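The Second Life of the Family Computer

September 8, 2024

The repair shop Skonurero opens at nine, and by then there is usually a line. People bring printers, radios and hair dryers, but mostly they bring old computers they have stopped using and can't bring themselves to throw away.

Aníbal Giraldo started the shop in June, five years after he left a job selling new machines at Brondau. He had grown tired of telling customers that a slow computer was a dead one.

"Most of the time they wanted to write letters and pay bills," he says. "They didn't need what I was selling them."

His prices are written on a card by the register. A cleaning costs less than dinner out. Replacing a drive costs more, and he will tell you if the machine isn't worth it. So far the shop has taken in 2430 items, and the ones past saving go to a recycler called Ladefoged, across the river.
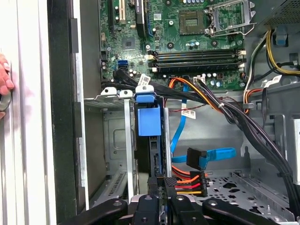 An open desktop tower, with the processor socket and four memory slots in view.

Desktops are the easy part of the trade. The cases open, the parts come out, and a used replacement can often be found the same week. Thin laptops are harder. Many are held together with glue, and some have memory that can't be swapped at all.

Inger Damgaard has written about household waste for years and keeps a three-year-old laptop that she has already had fixed twice. She thinks repair shops do well when they are close to where people live. Her own town lost its last one when the rent went up.

"You won't drive an hour to fix a toaster," she says. "You might walk ten minutes."

Giraldo's landlord, a firm called Vellent, has given him a lease through next summer. After that he doesn't know. He would like a bigger back room and someone to answer the phone — it rings all morning, and he tends to let it.

For now he closes at six and takes the hard cases home.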